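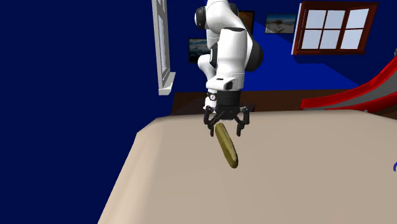 4. Setting Up a Pick Station for Shared Use

This section covers the changeover of a manual sorting bench to a Stomik pick station, from the rehearsal in the simulator to the first shift with an operator present. It applies to single-arm stations with a two-finger gripper. For conveyor-fed stations, see Section 6.

4.1 Before you begin

You need the following:

Station controller with Grollano cell software installed
Supervisor login
The completed bench survey for the workplace
A named station operator for each shift

The station operator does not need programming experience. At the Hultarberg packing site, where this procedure was first written down, all operators came from the manual sorting line.

4.2 Rehearsing the pick in the simulator

1. Open the cell software and select Rehearse. The controller disconnects the physical arm while this mode is active.

2. Load the room model. The default room has dark blue walls and a plain beige table. Wall color and wall fittings have no effect on the motion plan.

3. Place one test item on the table. Start with a simple elongated item with rounded ends before you load items from the site catalog.

4. Set the gripper to approach from above, with both fingers open.

5. Run the cycle at reduced speed. Stop it when the item is between or just below the fingers and clear of the tabletop.

6. Check the grip state in the status panel. Do not judge it from the view alone. With the fingers spread, a held item and an item that has just been released can look the same on screen.

NOTE: The rendered view may not draw a shadow under a raised item. Use the height readout to confirm clearance.

7. Repeat the cycle 15 times without changing any setting. If the grip state reads Lost in any cycle, return to step 4 and adjust the approach height.

8. Save the rehearsal under the station name. The file is needed in 4.4.

CAUTION: A saved rehearsal is not a safety approval. The room model does not include people, carts or open drawers. Complete 4.3 before the arm is powered at the bench.

4.3 Dividing the work

The station takes over the repeated lift from table to tray. Inspection, rejects and tray changes stay with the operator. Record the division on the task sheet before the first powered run, and go through it with the people who currently work at the bench.

1. List every task done at the bench over one full shift. Include tasks that are not in the job description, such as wiping down the surface or passing notes to the next shift.

2. Mark each task A (arm), P (person) or S (shared). A shared task must have a written handover point.

3. Move the operator's seat or standing mat outside the marked reach of the arm.

4. Set the work pace with the operator. The pace setting is limited by how fast one person can inspect the filled trays, and it must not be raised from the supervisor login while a shift is running.

5. Have the operator and the shift lead sign the task sheet.

NOTE: Operators who move from hand sorting to station work lift less and look at screens more. Plan a change of task every two hours. Annelore Hinrichs, shift lead at Hultarberg, rotates station operators with the labeling desk.

NOTE: Cycle counts are logged per station. They are not linked to the operator's login and should not be used in individual performance reviews. The first logged period at Hultarberg, in March, came to 1,846 cycles on one station and 17 operator stops. Most of the stops were for tray changes – these are normal and need no follow-up.

4.4 First powered run

1. Clear the bench and the floor inside the marked reach.

2. Load the rehearsal saved in 4.2.

3. Ask the operator to press and reset the stop button once. Confirm that the controller logs both events.

4. Run 3 cycles with no item on the bench.

5. Run the first item at reduced speed with the operator at the stop button.

6. Compare the finger opening and approach height with the rehearsal values. Correct any difference in the cell software. Do not bend or pad the fingers to make up for it.

CAUTION: Do not reach under the gripper to catch or straighten an item. Press stop, wait for the status light to turn steady, then remove the item by hand.

4.5 Handing over the station

Give the operator the task sheet, the stop log and the short form of this section. Operators may pause the station at any time without giving a reason code. Changes to the pick itself go to the site technician, and changes to the division of work go back through 4.3.

Section revised May 14, 2025. Technical content: Byung-chul Son. Workplace content: Sunita Kowalczyk.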